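Speaker notes: Small rooms, short leases
Talk by Vicente Cisternas, evening session, August
Running time 40 minutes, then questions

Slide 1. Title

Good evening, and thank you for coming on a Sunday. Check that the people in the last row can hear me. If the microphone is bad, I will speak without it.

My name is Vicente. I have lived in rented rooms for most of my adult life, in four countries. For the last years I also work as an adviser for tenants at Clavard, where we help people to read their lease before they sign it. Tonight I will speak less about the lease and more about the room itself: how a person lives well in a small place which is not his own and which he will leave again.

(Pause. Ask who in the audience rents now. Ask who rents one room only. Wait for the hands.)

Slide 2. The plan of the talk

First part: what we mean by small. Second part: the furniture that does two jobs. Third part: clothes. Fourth part: noise and neighbors. Last part: leaving.

I will not speak about buying a home. There is another talk about this next month, and I do not know the subject well enough.

Slide 3. What is small?

When I started to collect floor plans from our tenants, I thought that I would find one size where the problems begin. I did not find it. We have 556 plans in the binder now. Some people in a very small room are content, and some people with two rooms and a balcony write to us every week that they cannot breathe.

What I saw in the plans is that the door matters more than I believed. A door that opens to the inside takes away a quarter circle of floor. You cannot put anything there. In a big living room you do not feel it. In a room where the bed, the desk and the wardrobe already touch each other, this quarter circle is the only free floor you have, and it belongs to the door.

(Show the plan with the door drawn in red. Give them time to look. Do not read the measurements aloud, they are in feet on the slide.)

Question for the audience: which way does your door open? Most people have to think before they answer.

Slide 4. My first room

Tell the story of the room above the bakery, but short. The heat from the ovens came through the floor at three in the morning. In winter this was a gift. In summer I slept on the stairs. The landlord told me the room was "warm," and this was a true word, so I could not complain.

The lesson: visit the room at the hour when you will use it. If you can visit only once, go in the evening and not at lunch time.

Slide 5. Furniture with two jobs

I have a rule from my colleague Vichien Hemmin, who moved ten times in his student years. He asks of each object: what does it do when it is not doing its work? A chair is a night table. A trunk is a bench. A bookshelf can be a wall between the bed and the kitchen corner, if it is fixed well.

Be careful here. People like the idea of the folding table, the folding bed, the folding everything. In my experience a thing that must be unfolded every day stays unfolded after the second week, or it stays folded and you eat on your knees. Folding is good for what you use once in a week. For what you use daily, choose something that stands.

(Mention the Emix shelf only if somebody asks. I bought it with my own money and I have no contract with them. It is stable, but the screws are too short for old plaster.)

Slide 6. The bed is the largest table

Now we come to the bed. In a small room it is the largest flat surface, so everything lands there: the bag, the mail, the laptop, the shopping. At night all of it moves to the chair, and in the morning it moves back. I did this for years.

I am not against using the bed for work. Folding laundry on the bed is good for the back, the height is comfortable for most people. I ask only that the bed is covered during the day. A quilt or a mat that can be shaken out of the window is enough. Then the street dust from your bag does not go to your pillow.

Ironing belongs in the same family of problems. The board is long, it stands badly in a corner, and it falls at night and wakes the neighbor. Many tenants gave up the board and iron on a towel on the desk. Others keep the full board and put it down wherever there is place. 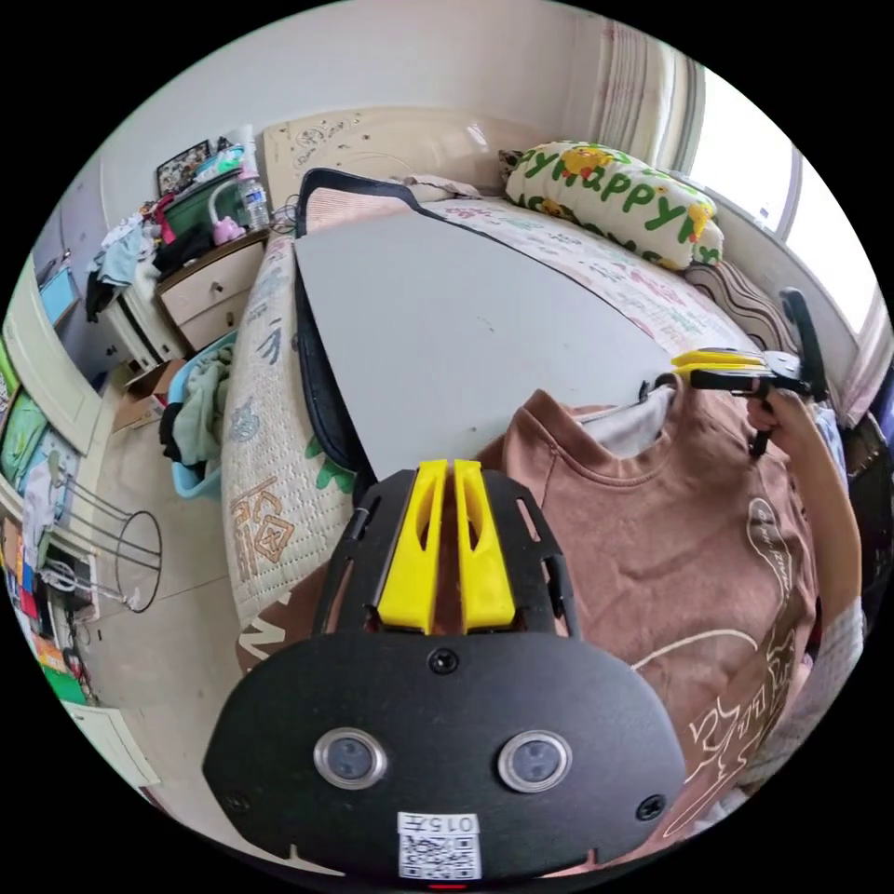
Slide 7. Gray ironing board on a covered bed, with a brown sweatshirt lying across.

If you share the room, agree on a time for this kind of work. Two people cannot both use the bed as a table. In our mediation cases the words are always about dishes or money, but when I visit the room, very often the quarrel is about a surface.

A remark about safety. A hot iron should never rest on a mattress or on a quilt, also not for one minute. Let it cool on something hard, on the tiles or on the stove when the stove is off. I repeat this in each talk and I will continue to repeat it.

(Drink water. Look at the clock. I should be at minute 16 or 17.)

Slide 8. Clothes

How many clothes can a small wardrobe hold? People expect from me a number. I do not have it. I can only tell how I do it: I turn all hangers the wrong way in spring, and when I wear a piece, I hang it back the right way. In August I look which hangers are still wrong. In my last year it was 29 pieces, and I had believed that I am a modest man.

Winter coats go under the bed in a cotton bag. Not in plastic, if the floor is cold, or you will find mold. Shoes go near the door, but outside of the quarter circle we talked about before.

Drying. This is the most frequent letter we receive in autumn. Wet laundry in a closed room gives a lot of water to the air, and the water goes to the coldest wall. Open the window wide for ten minutes, two or three times per day. A window that is open one inch the whole day cools the wall and makes it worse. Landlords and tenants go to court for this, and both sides are often wrong.

(If there is a landlord in the audience, let him speak now and not at the end. It makes the questions calmer.)

Slide 9. Noise

Play the sound file: footsteps on a wooden floor, first without a rug, then with one. If the loudspeaker does not work, skip it and knock on the lectern.

A rug helps the person below you, it does not help you. For this reason it is a good present to make to the neighbor above. I mean this seriously. A tenant of ours bought a rug for the student upstairs, they carried it up together, and the complaint was closed on the same evening.

For your own ears: books on the shared wall, a curtain that is heavier than you think you need, and the bed away from the pipe. Do not buy the foam panels with the egg shape. They change the echo inside of your room, but the television next door passes through them.

Slide 10. Neighbors

Introduce yourself in the first week. Write your name on paper, because through a door nobody understands a foreign name. When I lived over the restaurant Cù, I learned the name of the cook before the name of my landlord, and when my key broke, it was the cook who let me sit in the kitchen until the locksmith came.

In some countries you bring something small to eat. In others this makes people nervous. Ask somebody who lives in the building longer than you.

Slide 11. What you may change on the walls

Short slide. Read your lease. Ask by letter or by mail, never on the telephone. Keep the answer. If the answer is "sure, no problem," say thank you and write it back to them in one sentence, with the date.

Paint is usually allowed if you return to the old color. Holes are usually allowed in a normal quantity, and about the word "normal" I could speak until midnight. Gluing hooks on wallpaper is a bad idea, the paper comes away with the hook.

Slide 12. Leaving

The day you move in, you already prepare the day you move out. Walk along the walls with your phone and take pictures of each scratch, also inside the oven and behind the door. Send them to yourself by mail, so there is a date on them.

Before you leave, give yourself one empty evening in the room. Close the holes, wash the windows, collect the screws which belong to the landlord. Starkell, the moving company that many students here use, wants the boxes closed and marked on two sides. Mark them on two sides even if you move with a friend's car.

The deposit: ask for it in writing, give a clear deadline, stay polite. If nothing happens after the deadline, come to us. Our hours are on the yellow paper at the entrance.

Slide 13. Questions

Likely questions, with short answers:

Can my landlord enter when I am not at home? Almost never without notice. Exceptions are fire and water.

Is a bunk with a desk below a good idea? For people under six feet and with a high ceiling, yes. Try to sit up in it before you pay.

How do I get rid of the smell of the last tenant? Wash the walls, wash the inside of the wardrobe with vinegar and water, and wait. Perfume makes two smells.

May I sublet in summer? Ask first. Bring the lease to the office, the clauses are very different and I cannot answer from the stage.

(Thank Vichien for the slides. Remind people to take back their floor plans from the table. The room must be free at nine.)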